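She has already moved the plant twice by the time I get my coat off. "It was in the window, then it was on the floor, and now it's on the table and I think it's staying," she tells me, and goes off to find the coffee.

I'd come to talk to the woman behind Guthrie, the little supper club she runs out of her own apartment, and I suppose I expected something grander. What you get is one table, one tablecloth and a very long list of opinions about both. The dinners began in December, in the dead week before the holidays, when a friend's booking at Iltier fell through and everybody ended up at her place eating soup. "I had 11 people in here and 3 proper chairs," she says. "Somebody sat on the laundry hamper. They all asked when the next one was!"

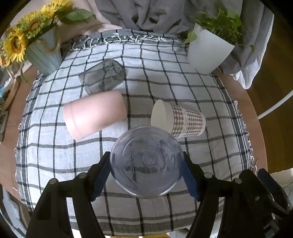
Cups are her weak spot. She buys them one at a time, almost never in sets, from thrift stores and church sales and (once) from a man with a card table on Fovberg Street who wouldn't sell her the saucers. I ask how she decides what goes with what and she laughs at me. "Nothing goes with anything. That pink one next to the smoky gray one, with the checks under them -- I like that. Put them on a plain white cloth and I'd be bored in a minute." She has no problem with paper or plastic either, and the paper one with the tiny brown-and-white check is a current favorite. "It's a check on a check. My mother would have a fit."

The tablecloth came from Pastitberg, the fabric outlet out past the highway, and it gets more compliments than the food does. It's the fringe people go for. They sit there and fiddle with it all through dinner, and a few of the threads have worked themselves loose along one side. I ask if she's ever going to trim them. "No. I did that with the last one and it just kept going. I was chasing it around the table with nail scissors. Leave it alone, let it be hairy."

She washes it cold and hangs it over the shower rail, and she refuses to iron it. Candle wax comes off with a butter knife. Red wine she deals with the next morning, if she remembers.

We get onto money, because I'm nosy. She figures she spent around $300 on everything for that first winter, cloth and cups and bowls included, and she's still annoyed about a lamp she never uses. A restaurant supplier once offered her a deal on 1,000 matching tumblers. "Where would I put them? In the bath?"

Flowers, though, she'll spend on. She likes them big and a bit floppy, and she likes them over to one side so people can see each other across the plates.

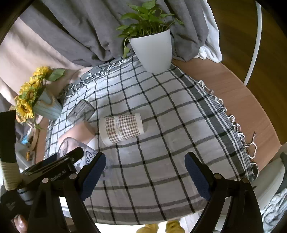

Sunflowers and the much-moved plant, with the famous fringe.

"Sunflowers are cheerful and they're kind of dumb-looking, and I mean that nicely," she says. The blue-gray bucket they're in has a bit of rope over the side, and she swears by anything bucket-shaped for heavy stems -- tall skinny vases fall over as soon as someone reaches for the bread. The green plant is less of a sure thing. One leaf has started to droop down next to the pot and she keeps looking over at it while we talk. "Too much water? Not enough? I have no idea. I talk to it."

And the curtains? She makes a face. They're too long for the room and bunch up behind the table, and she's been meaning to hem them since she moved in. I tell her I like them long. She tells me I can come over and vacuum around them, then.

The next supper is full, but she keeps a waiting list, and she says people drop out all the time when it rains. I put my name down before I left.

Posted Monday, September 16, 2019

47 shares | 11 comments

Contact | Copyright 2019, all rights reserved | Back to top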